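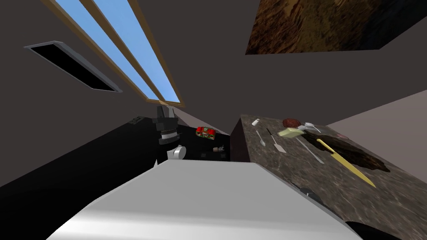 Call for Participants: Brorkham Household Robotics Studio

The Anderel School of Engineering invites applications from enrolled students for the Brorkham Household Robotics Studio, a project course that begins in February. Participants work in simulation throughout the course, programming a mobile robot with a single-arm gripper to handle kitchen tasks.

Scope of Work

Students are assigned to teams of 2. Each team receives a simulated kitchen in which utensils and food items are set out on a stone-patterned counter, with knives, a spoon and a spatula among them. Teams write and test the routines by which the robot approaches the counter, selects an object and grasps it. Final projects are entered in the Sperling Challenge, the School's internal competition.

Eligibility

Applicants must have completed one course in programming. Prior experience with robots is not required. The studio is open to all majors, and 13 places are reserved for first-year students.

Time Commitment

The course requires 80 hours of work, including weekly evening sessions in the Lavetti Building from 6:00 p.m. Students who complete all requirements receive 2 credits.

How to Apply

Applicants should submit a transcript and a one-page statement of interest to the studio coordinator, Lieselotte Frerichs, at the School office. The statement should describe one household task the applicant would like to automate and the difficulties it may present. Incomplete applications will not be reviewed. Students requiring accommodations are asked to note this in their application.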